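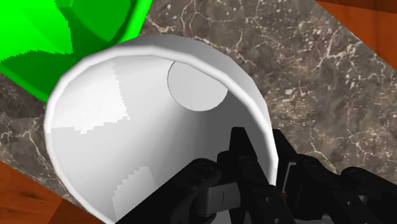
By Kiran Gautam and Jawad Awan
Thursday, February 26, 2026

Cups, Lids and the Edgate Cafeteria

Our project looked at what happens to single-use cups at the Edgate campus cafeteria. We started in October, after the cafeteria began lending out reusable cups for a deposit, and wanted to know if students were using them.

Over 10 school days we stood by the trash and recycling bins during lunch and kept a tally. Students threw away 1,822 single-use cups in that time. The cafeteria lent out 172 reusable cups over the same days. Most of the cups in the recycling bin still had a lid on, and many had coffee left in them — the hauler rejects both.

We also handed out a short survey. The most common complaint was the return point, which is on the far side of the building and closes before the last lunch period ends. Several students did not know there was a deposit program at all.

We have 2 suggestions. The first is a return shelf next to the exit. The second is a sign at the register, where people choose their cup.

Our tally did not cover breakfast or cups carried out of the building, so the real number is higher.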